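FOR IMMEDIATE RELEASE
Dec 21, 2020

Kalgate Student Robotics Club Spends the Season Learning to Tidy Up Power Strips

KALGATE - The student robotics club at Kalgate is closing out its fall term with a project that anyone who has ever opened a junk drawer will understand. Since August the members have been teaching a pair of small robot arms to pick up and sort plugs, adapters, chargers and power strips, and they are happy to announce that the work, known around the club as Project Feltomell, will carry on through the spring with new support from Erdem, a parts supplier that has been a good friend to the club for years.

The idea came out of a long and rather noisy planning meeting. Some members wanted a racing robot, some wanted a robot that could play checkers, and one corner of the room kept coming back to the tangle of cords under the snack table. The cords won by a comfortable margin, and the club has been up to its elbows in them ever since.

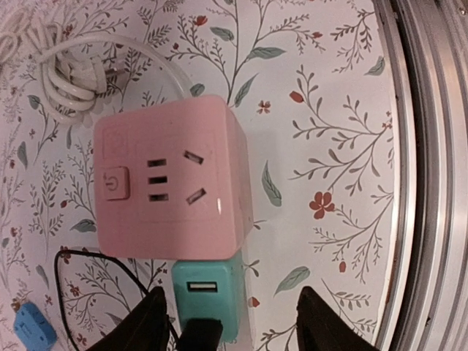 Do students need programming experience to join?
Most of our members had none when they started. New students spend their first sessions moving the arms by hand controls and learning to keep a good notebook, and the programming comes along a little at a time after that.

Cords turn out to be wonderful teachers. A block stays the shape it was when you set it down, but a cord slides, loops over its neighbor and drags a charger along with it, and the students have had to think hard about where to take hold of things and in what order. The club works with two arms on a shared rail, over a table covered in a flowered cloth, and much of the term went into deciding which arm should reach for what - a question that has caused more friendly arguments than anything else on the project.

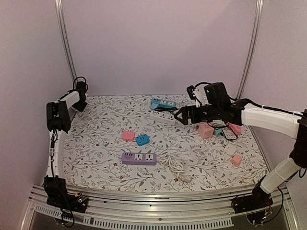 How often does the club meet?
Regular sessions are held 2 afternoons a week during the school term, with extra practice time before a competition. Families are welcome to stop in at the end of any session and see what the students have been up to.

The club now has 39 members, its largest group so far, and together they have logged 600 practice runs with the arms this term. Every run goes into a shared notebook, including the ones that went badly, and older students sit down with newer ones to read back through the pages and talk over what they might try next. Some of the best changes to the project have come from those quiet half hours, when a newer member asked why something was done a certain way and the older one had to stop and think about it.

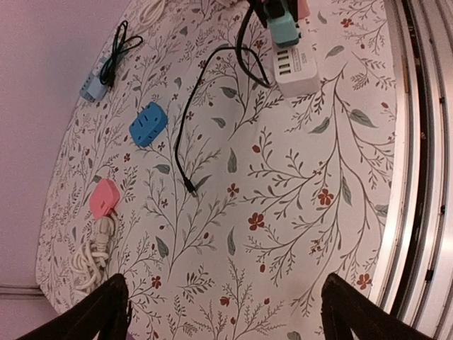 By the Kalgate Student Robotics Club Newsletter Team

We wanted to add a few words of our own to this announcement, as the people who do the sorting and the re-sorting. Before every run, somebody has to lay out the table again, and we have become quite particular about it. Pink things, blue things, long cords, short cords - there are strong opinions on all of them! We have also learned to be patient with one another, which matters a good deal when several people are waiting for a turn at the same pair of arms and the afternoon is getting away from everybody.

In the spring we plan to take Feltomell to the Vatum Challenge, a regional contest for student teams working on household tasks. We are looking forward to it very much, and we would be grateful to see some familiar faces in the stands.
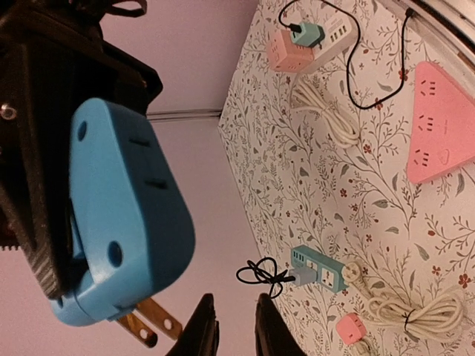 CLUB NEWS & EVENTS

Sign-ups for the spring term are open now to all students in the Kalgate area, with no fee for first-time members. The support from Erdem will go toward spare parts, a second set of hand controls and travel to the Vatum Challenge. The club is also glad to take donations of clean, unwanted power strips, plug adapters and charging cables in any color or style, which may be dropped off in Room 203 during club hours. Please tape a note to anything that no longer works, so that it can be kept with the practice items and away from the wall outlets.

Members of the press who would like to visit a session or speak with the students are asked to leave a message for the club at the Kalgate school office.

###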